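The Bed Is Not a Shelf: a talk with the room keeper of a small guest house in Brinthorpe

When I came up the stairs at the guest house in Brinthorpe, the woman I wanted to interview was already talking. She was telling a new colleague that a pillow must never be used to hide a sock. She has looked after the bedrooms of this house for a long time, and before that she worked in a hotel laundry on the coast. She asked me to leave out her name. "Write only that I am the one who does the rooms," she said.

The house is open the whole year, and December is the busiest month. Many guests stay for several weeks while they work in the town. They do not live like tourists. They wash their own shirts, they come home late, and they put their clothes on the bed.

"Always the bed," she told me. "There is a chair and there is a hook on the door, but a person who is tired sees the bed first. I do the same at home. So I am not angry. I only start there."

She calls this her first rule. Before she opens a drawer or takes out a mop, she clears the mattress. Dark things on a white sheet are easy to find, she explained, and this is one reason why the house has kept white linen. The owner once wanted to change to gray. She fought against it for a whole winter and she won.
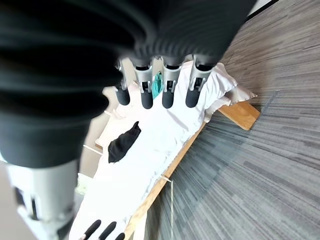
Why begin with the bed and leave the floor until later?

"The bed is where I fold," she said. "If it is full, I must fold in the air, and then everything looks bad. First I make the bed free, then I have the biggest table in the house. The floor gets dirty again while I work, so I take it near the end."

I asked her how she decides what is clean and what is not. She laughed and said that this is the question every new worker brings to her on the first morning. Her answer is that you do not decide it at all. Clothes which belong to a guest are folded once, in a simple way, and put together in one place. If there is a laundry bag in the room with things already in it, she leaves it as it is. "I am not the mother," she said. "Maybe he wants to wear the same sweater tomorrow. It is his sweater."

Her second rule concerns color. She keeps the dark clothes in one pile and the bright ones in another, even if the guest did not ask for it. She learned this in the laundry, where one green towel went into a load of pillowcases and the hotel had to buy new ones. The bill was 400, and she still remembers the face of her manager.

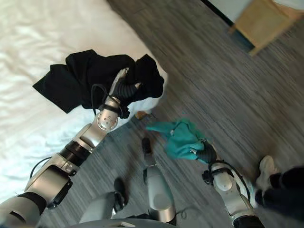
The third rule is to pick up one piece at a time and look at it. Many people, she said, take a whole armful because it feels quick. Then a sock falls behind the bed, or a pen goes into the wash with a shirt. She showed me with a T-shirt from her own basket how she holds it at the shoulders, lets it hang, gives it one short shake and lays it down with the front side under. The sleeves go in, the sides go in, and the bottom comes up to the neck. It took her only a few seconds. When I tried it, mine looked like a sandwich.

She has opinions about storage too. The rooms used to have deep chests from Dreson, and she did not like them, as everything at the bottom was forgotten there. Now each room has an open shelf that the owner ordered from Öberg. "A guest who can see his clothes will use them," she said. "A guest who cannot see them will buy new socks."

For the sheets themselves she is more strict. She changes them completely once a week for the long guests, and on the other days she only pulls them flat from the corners. She does not iron them. A washed sheet which is folded when it still has a little warmth has small wrinkles, and these go away after one night. The linen comes from Starnum, and she likes it because the hem is wide and does not turn over in the machine.

At the end I wanted to know which room was the worst she has ever seen. She thought about it and chose number 31, where a guest had left his winter clothes in layers over the bed and slept on the top for a week.

"It was warm, he told me. I believe him. But I needed the whole morning, and I found two of our own towels in the middle."

Then she looked at the clock in the corridor. It was almost eleven, and she had three more beds to clear before lunch.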